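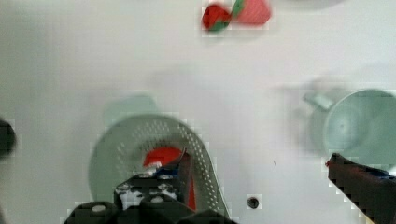 Figure 1. Toy strawberry on the white tabletop.

Did the Mascot Fight Sell Any Jam? A Small Study of the Lestavier and Flernitz Campaign

Final project report, Introduction to Advertising

Background

In January the jam brand Lestavier posted a mock complaint that the bear on the new Flernitz jars had stolen its bear's hat. Flernitz answered within the hour, the two accounts traded insults for most of a week, and both companies then released a joint jar with two bears on the label. The trade newsletter we read for class called it the friendliest feud of the year. Lestavier put out a statement claiming a 56 percent rise in "brand warmth."

I wanted to know what brand warmth is. The statement doesn't define it, and it doesn't say who was asked or what the number was before. A rise from very little to slightly more than very little can be a large percentage. My question for this project was simpler: did people around here notice the campaign, could they say which company started it, and did it change what they put in the cart?

Method

I wrote a one-page survey and handed it out in two places, the student union and the entrance of the Lundgren supermarket in Lelitz, where the manager let me stand by the carts until 6 p.m. The survey had seven questions. The first asked people to name any jam brand without help. The campaign only came up in question four, so that the earlier answers wouldn't be pushed by it.

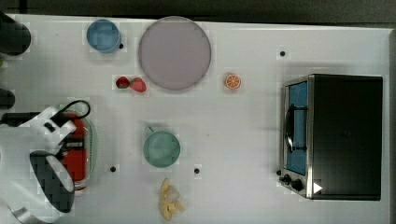

I got 90 usable surveys. A few more were thrown out, mostly for being half finished. This is not a random sample. Students are overrepresented, and people who stop for a stranger with a clipboard are probably different from people who don't. My instructor suggested adding a small reward, but I was worried that people would rush through for the candy, so I left it out.

I also changed the wording of question five after a trial run. The first version asked "Did you enjoy the campaign?" and everybody said yes, including two people who had just told me they had never heard of it. I kept that in mind when reading the companies' own numbers.

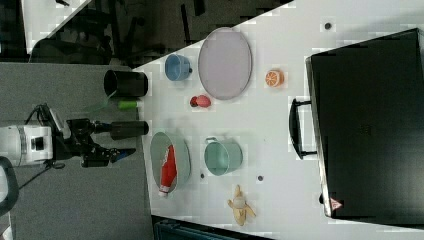
Results

Of the 90 people, 67 said they had seen at least one post from the campaign. That is higher than I expected, and I don't fully believe it. Saying yes is easy, and the bear is on the jar anyway, so some of them may have been remembering breakfast.

The next question was harder. Only 44 of the 67 could say which company posted first. The most common wrong answer was Flernitz, and a couple of people named a brand of honey. If the point was to make Lestavier look like the clever one, a good part of the credit went next door.

Purchases were worse. Most people said they buy whichever jar is on sale, and several buy the store brand every time. I asked those who had seen the posts whether they had bought the joint jar. Very few had, and the usual reason was that they liked the picture but it cost more.
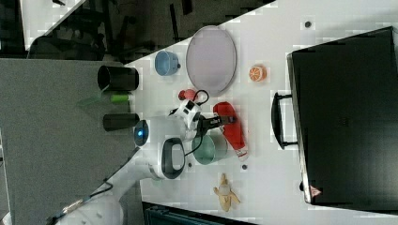 I did try to compare this with shelf counts at the store, but I only visited twice, and on the second visit the display had been moved next to the bread. Any change could come from that — moving a product next to bread is a pretty good ad all by itself. I left the counts out of the results.

Discussion

People liked the feud. I liked it too, the first day. But liking a post is a long way from buying jam, and the public claims about the campaign slide from one to the other without saying so. Both companies also have a reason to call it a win, and neither has shared sales figures that I could find.

It is possible the effect is slow, and that someone who laughed in January picks up a jar in the fall. My survey can't rule that out. It also can't support it, and the burden should be on the people quoting 56 percent.

Limitations and next steps

The sample is small and local. People's memory of what they bought is not the same as a receipt. With more time I would ask for receipts, and I would include a made-up campaign in the list to see how many people claim to have seen it. I think that number would tell us how to read all the others.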